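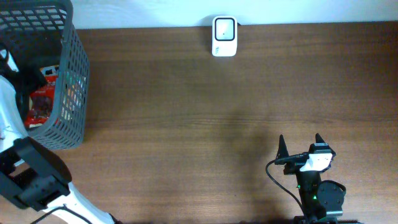

**Wood finishing** is the last stretch of work done on a wooden object, in which the bare surface is smoothed, sometimes colored, and then given a coating or a soaking of some protective material. The word covers both the work and the stuff itself, so a person may spend an afternoon finishing a table and then talk fondly for years about its finish. Nearly every piece of household furniture has been through some version of the process, and the choices made at this stage have a great deal to do with how the piece looks, how it feels under the hand, and how it puts up with coffee cups, sunshine, and homework.

## Purpose

Bare wood takes in moisture from the air and gives it back again, swelling and shrinking across the grain as it does. A finish can't stop this movement altogether, but it slows it down, and that is often enough to keep a wide top from cupping or splitting when the heat comes on in December. A finish also keeps dirt and grease out of the pores, where they are very hard to get at once they have settled in.

The other purpose is plain good looks. Most finishes darken wood a little and make the grain easier to see, an effect that woodworkers like to call "popping" the grain. Oils and oil-based varnishes tend to add a warm, amber cast, while many water-based products dry nearly clear and leave pale woods such as maple and ash close to their natural color. Some people find the clear ones a bit chilly on walnut, and will put a thin coat of shellac underneath to bring the warmth back.

## Preparing the surface

Old hands will tell anyone who stands still long enough that finishing is mostly sanding. Mill marks, glue smears, and small dents that can barely be seen on raw wood become very plain under the first coat. The usual approach is to begin with a fairly coarse paper and work up through finer ones, sanding along the grain, with each paper removing the scratches left by the one before it. Scratches that run across the grain are the ones that catch the eye, especially under stain.

Dust is then brushed or vacuumed away and the surface is wiped down. If a water-based finish is planned, many workers dampen the wood first, let it dry, and lightly sand off the fuzz that stands up -- a step known as raising the grain. Open-pored woods such as oak may also be filled with a paste if a glassy surface is wanted, though plenty of people like to feel the texture and leave it alone.

## Coloring

Color is optional, and there is a long-running and mostly friendly argument about whether it ought to be used at all on a good piece of timber. Stains come in two broad families. *Pigment stains* hold fine colored particles that lodge in pores and scratches, so they make the grain pattern bolder. *Dyes* dissolve completely and soak into the wood itself, giving a more even and transparent color, although many of them fade sooner in strong light.

Softwoods like pine, and a few hardwoods such as cherry and birch, are known for blotching. A thinned coat of shellac or a store-bought conditioner put on beforehand helps even things out. A test on a scrap from the same board is the only dependable way to know what a color will look like, and it is worth carrying that scrap all the way through to the topcoat.

## Common types of finish

### Oils

Linseed oil and tung oil are the traditional choices. Both are drying oils, meaning that they react with oxygen and slowly harden. They are wiped on, left to soak for a while, and wiped off again, which makes them very forgiving for beginners. Their protection is modest, and an oiled tabletop will want a fresh coat from time to time. Rags soaked in drying oil can heat up by themselves and catch fire, so they should be spread out flat outdoors to dry, or put under water in a lidded metal can.

### Wax

Beeswax and carnauba wax give a soft sheen and a pleasant smell, and very little else. Wax is usually rubbed over another finish as a final touch. Used alone, it marks easily with water and softens under a warm dish.

### Shellac

Shellac is made from a resin left on tree branches by the lac insect. The resin is sold as flakes and dissolved in alcohol. It dries quickly, sticks to almost anything, and can be built up with a cloth pad into the deep gloss called French polish. Alcohol and heat will both harm it, a sad discovery made after many a dinner party.

### Varnish and polyurethane

Varnishes are made by combining resins with drying oils and a thinner, and polyurethane varnish has become the everyday choice for floors and tables. It is tough and stands up well to water. It also dries slowly enough to collect dust, so many coats are sanded lightly and followed by another. Repairs are harder than with oil or shellac, as a new coat doesn't melt into the old one.

### Lacquer

Lacquer in the modern sense is a fast-drying finish, generally sprayed, that is widely used in furniture factories. Each coat partly dissolves the one below, so the layers join into a single film. Asian lacquerware is a different material altogether, made from the sap of a tree, and it hardens best in warm, humid air.

## Sheen

Finishes are sold as gloss, semigloss, satin, and flat. The lower sheens contain a fine powder that scatters light, and it sinks to the bottom of the can, so these products need a thorough and gentle stirring. Shaking works bubbles into the liquid, and they have a way of ending up on the tabletop. A satin surface hides fingerprints and small scratches better than a glossy one, and this likely explains its popularity in houses with children.

## Care and renewal

Day to day, most finished wood needs only a soft cloth, slightly damp, and a dry one after it. White rings usually mean moisture has been trapped in the finish itself, and they may fade on their own or with gentle rubbing. Black rings have generally reached the wood and are more stubborn, particularly in oak, where iron and water react with the natural tannins.

When a finish is worn but sound, it can often be cleaned, scuffed with fine paper, and recoated. Full stripping is kept for surfaces that are cracked, flaking, or sticky. Collectors are wary of it on antiques, whose old surface may be a large part of their value.

## See also

- French polish
- Sandpaper
- Veneer
- Wood grain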